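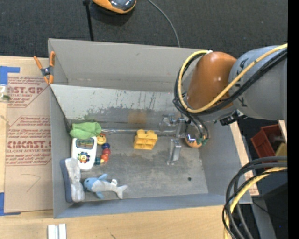

Kanyarat Suksawat wrote in after my September post to ask why her sourdough starter smells like nail polish remover, and whether she should throw it out and begin again. Please don't, Kanyarat! A sharp smell like that usually means the starter is hungry, and a hungry starter is a pretty easy thing to fix. I've brought mine back from much worse (I once left it in the back of the fridge for 47 days while we were packing up the house in Minderville, and it's bubbling on my counter as I type).

So this is how I do it.

First, look it over. Gray or brown liquid on top is fine. Pour it off if there's a lot, or stir it back in if you like your bread tangy. Pink or orange streaks, or anything fuzzy, and the whole jar goes in the trash. I don't try to scrape around mold and I don't think you should either.

If it passes, stir it up and spoon 3 tablespoons into a clean jar. I know it hurts to dump the rest, but if you keep it all you'll need a mountain of flour to feed it. Hang on to a spoonful of the old stuff in the fridge as a backup if you're nervous.

Now weigh out your flour and water. I use 111 grams of each, which is an odd number I landed on one morning when my hand slipped with the bag, and it made such a nice thick batter that I stuck with it. Half whole wheat and half plain white is what I like for a rescue. Whole wheat really wakes things up. The water should feel barely warm on your wrist.

Mix until you can't see any dry bits, scrape down the sides, and put the lid on loosely. Then slide a rubber band around the jar at the level of the batter so you can tell if it has moved.

Leave it somewhere cozy. On top of the fridge works in my kitchen, and so does the oven with only the light on – tape a note to the door, though, or someone will preheat it for pizza. (Yes, that was me.)

Feed it again the next day, same amounts, and again the day after. You might see nothing much at first. Mine sat there like wallpaper paste for two whole days last time and I very nearly gave up on it. By the third or fourth feeding you should get bubbles all the way through, and the smell goes from paint store to something more like yogurt.

When it doubles between feedings, and does that two days in a row, you can bake with it. I'd start with pancakes or a flat focaccia before you trust it with a tall loaf.

After that I keep it in the fridge and feed it once a week. If you forget, start over from the pouring-off part.

Kanyarat also asked if she can switch to rye. Sure, but swap in a little at a time over a few feedings, and add a splash more water, as rye drinks up a lot.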